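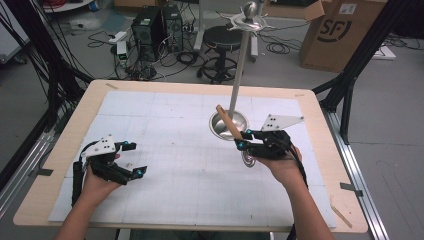 Table stands and parts: your questions

Last updated Tue 15 March. Short answers, we're in the middle of stock take. Anything missing, email the Kellska workshop.

What size is the grid sheet?
Depends which you ordered. The small one suits a desk, the large one covers most of a work table and leaves a bit of bare wood round the sides. Both have big squares plus the fine millimetre lines.

How do I keep it flat?
Tape. Two strips will do it, one near a corner and one on the opposite side. Don't use glue, it wrinkles and you wont get it off again.

Mine came rolled up and won't lie down.
Roll it the other way, leave overnight under some books.

Does the pole come fixed to the base?
No. Goes in by hand, then a turn with the key in the bag. Stop when it's snug. The Felo pole is the tall one, Irar is the short one, the bases are the same.

My stand leans.
Check the bowl is sitting flat first. Nine times out of ten there's a bit of tape or a crumb under the rim. Still leaning, loosen the pole and start again.

Can I have the star top without the ball?
Sorry, no. One piece. Mind the points when you unpack it.

What are the wooden dowels for?
Whatever you like. Most people hang things off them. Plain wood, no varnish, so they mark if you leave them somewhere damp.

Can I cut them down?
Yes. Fine saw, sand the end. Cut dowels can't be returned.

How do I clean the steel?
Soft dry cloth. Fingerprints on the bowl come off with a drop of washing up liquid in warm water, then dry it straight away. No scourers.

How long is delivery?
Up to 7 days. Longer in December.

Do you sell spares?
Poles, dowels and sheets, yes. Star tops only as part of a full stand. Quote part 241 for the pole key, everyone looses it.

Price list?
On the page called Price, top menu. Prices on the old leaflet are out of date, please ignore.

Returns?
Unused, in the box, 2 weeks from when it arrives. You pay postage unless it was our mistake.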